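The Smell of Rain, and Other Things Worth Sniffing

Florian Mallet smells everything. In the first ten minutes of our talk he smelled his coffee, the sleeve of my raincoat and a paperback he pulled from a box by the door. "Old glue, a little vanilla, a little basement," he said of the book, very pleased, and handed it to me so I could try.

Mallet runs the evening smelling classes in Ivoddale, which started in June with six people around a kitchen table and now fill up within hours of being posted. He isn't a perfumer, and he is quick to say so. He spent years teaching high school chemistry in Vallis before a long winter cold wiped out his sense of smell, and it was the slow return of it that got him hooked.

"The first thing I got back was orange peel," he told me. "I stood in the kitchen and cried over an orange! Then for weeks I had orange, smoke and nothing else. Everything in between was blank."

He began keeping a notebook. Each morning he smelled the same few things with his eyes closed and wrote down whatever came to mind, even if it was only "flat" or "sort of green." The notebook is up to 249 pages now, and he let me leaf through it. Cloves are "dentist" on one page and "Grandma's ham" a month later. Wet wool is "dog, but kind."

That, he says, is most of what he teaches. People arrive worried that they have a bad nose, and what they're usually short of is words. We learn hundreds of names for colors as kids and hardly any for smells, so we borrow from food, from places, from people we used to know.

"I had a woman smell cedar and say, 'My uncle's truck,'" Mallet said. "Perfect answer. I couldn't correct that if I wanted to. We went from there — was it the seats, the toolbox, the pencils in the glove compartment? It was the pencils."
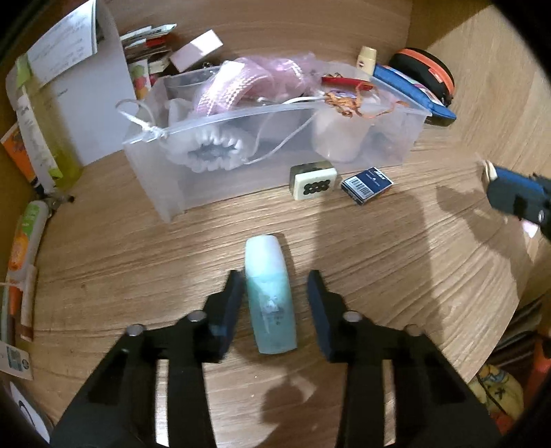

Renaud, at the far end of the table, put in that he had taken the class twice and still couldn't tell lavender from rosemary unless he smelled them one right after the other. Mallet was delighted by this. Both plants share some of the same sharp, camphor-like notes, he explained, and going back and forth is how you learn to hear the difference. (He says "hear" a lot when he talks about smell, and after an hour I was doing it too.)

His own way of comparing things is simple enough to do at home. Pick two smells that seem close, like lemon and lime, or black pepper and coriander seed. Smell the first one in short little sniffs, the way a rabbit would, and rest. Smell the second. Write down one word for each before you let yourself go back. He likes to stop after four or five rounds, when noses get tired and everything starts to smell like the inside of your own head.

I asked about rain, which is the class everyone talks about. Mallet lit up. The smell of rain on dry ground has its own name, petrichor, and part of it comes from a compound called geosmin, made by bacteria in the soil. Our noses pick it up in tiny amounts. It's also what makes beets taste like dirt, and he passes around a sliced raw beet right after a jar of damp garden soil. "You see 46 years of beet hatred get explained on somebody's face," he said. "Wonderful."

The soil comes from his yard on Leder Street. He has tried soil from other places and keeps going back to his own, from a shady spot under the hedge where nothing much grows.

For rain itself he has to wait on the weather. When a storm looks likely he sends out a message, and whoever can make it meets on the back steps. The last time, 11 people turned up at nine in the evening and stood there with their chins in the air while the first drops hit the pavement.
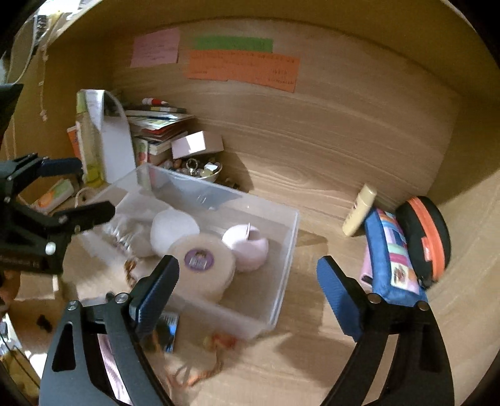
Can you really get better at smelling as an adult? Practice helps a lot of people notice more and name more, Mallet said, though he's careful about promises, especially to anyone who lost their sense of smell through illness. He sends those students to a doctor first and tells them it may be slow. His own nose took more than a year, and coffee still isn't quite what it was.

He doesn't seem to mind. Coffee now has something in it he describes as "warm cardboard and a violin case," and he has grown fond of the violin case.

Before I left I asked what he would smell if he could smell anything at all. He thought about it for a long time, long enough that Renaud went to refill the kettle. Mallet finally settled on his school's chemistry storeroom on the first day of fall term, before anyone had opened a window — floor wax, rubber tubing, dust on the radiator. He has roughly 1000 words in that notebook trying to get it down, and he says he's missing one ingredient, something a bit sweet, possibly the chalk.

I smelled my raincoat again on the train home. Tent, I think. Tent and pennies.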